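Wenddale Automation sets out care routine for Mastitari puzzle cell

27 February 2019

Wenddale Automation has published the set-up and maintenance routine for its Mastitari cell, the single-arm station that places and removes the pieces of children's puzzle boards. The routine replaces the loose notes supplied with the cell since October and is free to all existing customers.

The Mastitari is a small cell. It has one arm, one two-finger gripper, a camera mounted at the wrist and a flat beige work surface. It is used by toy makers and test houses who want to know how a piece sits in its slot after repeated handling. The work is light, but the tolerances are tight, and most of the calls Wenddale receives are about fingers that have drifted out of line.

"A customer rings and says the arm is missing the slot," said Arnar Vestergaard, service manager at Wenddale. "Nine times in ten the arm is fine. The fingers have been taken off for cleaning and put back slightly skewed, and every pick after that is out by the same amount."

The new routine begins with the gripper. The bracket screws are checked with a torque driver at the start of each week and after any collision, however slight. The finger faces are wiped with a dry cloth at the end of each shift. Solvent should not be used, as it leaves the pads slippery. Pads are changed as a pair, never singly, and the full change takes nine minutes.

Next comes the camera. The lens is cleaned before the first run of the day and the calibration card is shown to it at two heights. Glossy boards need more care here. A lamp directly overhead will put a streak of glare across the print, and the position finder can take the edge of that streak for the edge of a slot. Wenddale advises moving the lamp to the side and fitting the diffuser, part number 174, before changing any settings in the software.

The last stage is a test pick with a real board. Number pieces are the usual choice, as they stand upright and offer two flat sides to the fingers.
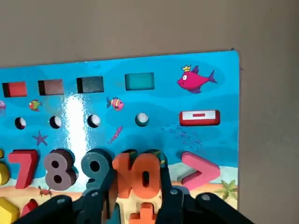 The operator runs the pick at quarter speed and stops with the piece held just clear of its slot. If it leans, the fingers are not level and the bracket has to be loosened and reset. If it is straight, the piece is put back and the test is repeated at full speed. Neighbouring pieces are left in place throughout - clearance between them is part of what is being checked.

Rhun Lewis, who looks after two of the cells at Foulkes, tried the routine before it was released. "We used to reset the whole arm whenever something looked wrong, and lose half a morning," he said. "Now we start at the fingers and work back."

A spares kit goes with the routine. It holds two pairs of pads, a set of bracket screws, a lens cloth and a calibration card, and costs £105 before VAT. The kit also fits the older Miren cell, although the calibration steps for that model are different and are covered in a separate sheet.

Customers can request the routine and the Miren sheet from the Wenddale service desk, quoting the serial number on the back of the controller.

ENDS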